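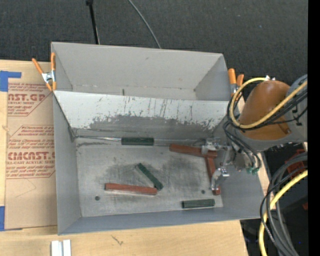 **Figure 2.** The two-compartment bin at the Rulonis station, with green and reddish-brown blocks in the near side and the arm reaching in from the right.

### 4.2 Life at the sorting bench

I spent most of the summer at Rulonis, a small firm that makes up packs of parts for furniture makers, and I'll admit I went in expecting to write mainly about the arm. I ended up with far more notes about the bench it sits on. Figure 2 shows the station set up for practice blocks, which the team use when they want to try a change without tying up real stock. The job is easy to describe (pick a block out of one side of the bin, drop it in the other) and the people who used to do the same thing by hand with real parts were quick to tell me how dull it had been.

Look at the divider, though. The white paint has been scraped off in a ragged line, and there are dark scratches running down it. I asked Mulugeta Tefera about it on my second visit and he laughed and said that was the only honest logbook in the building! He had packed by hand for years before he was moved over to look after the arm, and he reads the bench the way he used to read a pallet – by its marks. When the scratches begin to spread he lowers the speed a touch and has a word with whoever is on the next shift. None of this is in his job description, which still says "packer".

The clamps matter as well. Two of them, with orange handles, grip the bin at either end of the divider. The original plan from Skania, who supplied the station, was for a bolted fixture, and I've seen the drawings (they're very tidy). The staff asked for clamps because they wanted to be able to move things themselves. Mesfin Mersha, who runs the shift, told me the bolted version would have meant ringing Skania every time somebody wanted the bin shifted by the width of a thumb, and he wasn't having it. I think this was one of the most important decisions made all summer and it took up a single line in the minutes.

Then there is the matter of blocks that end up lying against the foot of the divider, like the green one near the middle of the figure. Staff call these "leaners". Before the station came in, a leaner meant nothing at all, you just picked it up. Now it's a category, with a name and a column on the sheet. Over the trial the team logged 759 stops that needed a person to step in, and 200 of those were put down as leaners. I'd be a bit careful with that second number, because the two shifts didn't agree on how close to the divider a block had to be, and Mulugeta and I had a long and rather enjoyable argument over it in August.

What changed most for people was the shape of the day. Hand packing was steady; you could chat through it, and most did. Minding the arm comes in bursts, with up to 30 minutes of very little and then a stop that wants sorting out at once. Several staff said they felt more tired after a quiet shift than a busy one. One packer, who asked me not to use her name, said she missed knowing how much she'd done by lunchtime. She now splits her week between the arm and the Cao line, which is still all hand work, and says the mix suits her better than either would alone.

Pay came up less than I'd thought it would, and training came up more. The Erkari course that everyone was sent on covers start-up, safe stopping and clearing faults, and people spoke well of it. It has nothing on when to leave a machine alone, and that's the part new starters find hardest. I watched one of them reach for the stop button again and again in her first hour, while Mesfin stood beside her with his hands in his pockets – on purpose, he told me later, so that she'd see them there.

I come back to the question of who should be allowed to alter the bench in Section 5, along with the two requests from staff that the firm turned down.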